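Clerker to take back unwanted clothes at all its shops from March

The clothing chain Clerker will put a collection bin for old clothes in every one of its 50 shops from March, after a trial in 12 of them over the summer.

Customers will be able to hand in clothes of any make, in any state of repair, as long as they have been washed. Shoes, duvets and pillows will not be accepted. Anyone who brings in a full carrier bag will get a voucher for £3, to be spent in the shop within the month.

The clothes will go to a sorting centre at Sakden, run by the textile firm Pryor. Those that can be worn again will be sold to second-hand shops in this country. The rest will be cut up for wiping cloths or shredded to make filling for mattresses and car seats.

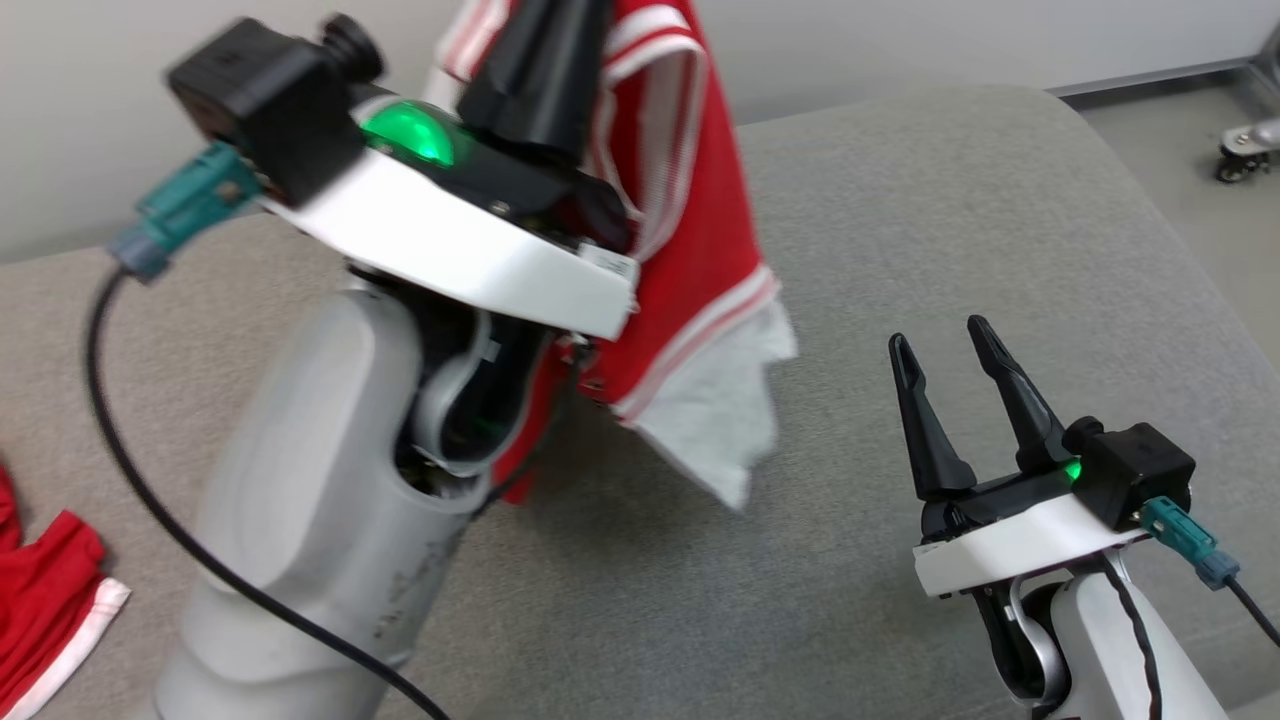
A red garment with white trim

Clerker said the trial had brought in more than it had planned for, and that two of the shops had to ask for extra pick-ups in the first week. Knitwear and children's clothes made up most of what was handed in. Coats were less common than the company had hoped, and it plans to run a separate coat collection next autumn.

The chain has been under pressure from local recycling groups to do more with stock that comes back damaged or does not sell. Under the new scheme returned items that cannot go back on the rail will be sent to Sakden with the clothes from the bins. Until now they have been sold by weight to a dealer.

A spokeswoman said the company did not expect to make money from the scheme. "Pryor pays us a small sum for each load and that covers the vans," she said. "The vouchers come out of our own budget."
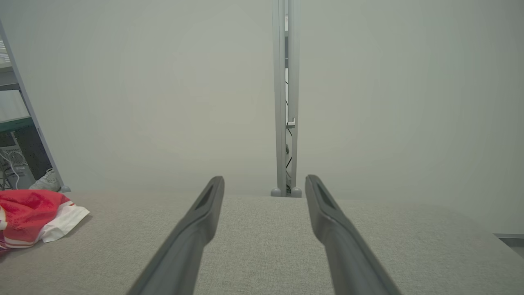
Page last updated: 03/11/2023

Pryor opened the Sakden site in a former carpet warehouse and also takes clothes from school collections and church halls in the area. Staff there sort by hand, first by type and then by condition. Clothes made from a single fibre, such as pure wool or cotton, are kept apart because they fetch a better price from the shredders. Mixed fabrics are harder to place.

The firm is taking on extra sorters before the March start and says most of the jobs will be part-time. It has asked the council for permission to open the yard earlier in the morning, so that vans from the more distant shops can unload before the school run. Residents of the road behind the warehouse have until the end of the month to comment on the request. Two have already written to object, saying the reversing alarms can be heard from their bedrooms – the firm says it will fit quieter ones.

Charity shops in the town gave the news a mixed welcome. The manager of one said she was worried that people would drop good clothes in a bin for the sake of a voucher when they might have brought them to her. Another said his back room was so full of bags that he would be glad of somewhere to send the things he could not sell. Clerker said it had offered to collect from charity shops near its branches at no cost and was waiting to hear how many wanted to join.

The bins themselves are being made by Dimetel, which supplied the ones used in the trial. They have been changed after complaints that the flap was too high for people in wheelchairs, and that bags got stuck when the bin was more than half full. The new ones have a lower, wider opening at the front and a lock on the side. In most branches they will stand near the tills, but in smaller shops customers will be asked to hand their bags to staff.

Clerker is asking people to do the following before they bring anything in:

Wash and dry everything, including items with holes or stains.

Empty the pockets. Keys, bus passes and a hearing aid were found during the trial, and one set of keys has still not been claimed.

Tie socks and gloves together in pairs.

Leave buttons and zips on.

School uniform with a badge can be handed in, but it will be shredded unless the school has asked for it back. Three schools in Sakden have done so and will sell the uniform on through their own second-hand stalls. Parents at other schools can ask the office whether it plans to sign up.

The voucher cannot be used online or to buy gift cards, and each customer can have one a day. It can be used with sale prices. Bags handed in before the March start at the 12 trial shops will still be accepted but will not earn a voucher, as that part of the trial has finished.

A list of the trial shops is on the Clerker website. Opening times for the bins are the same as for the shops.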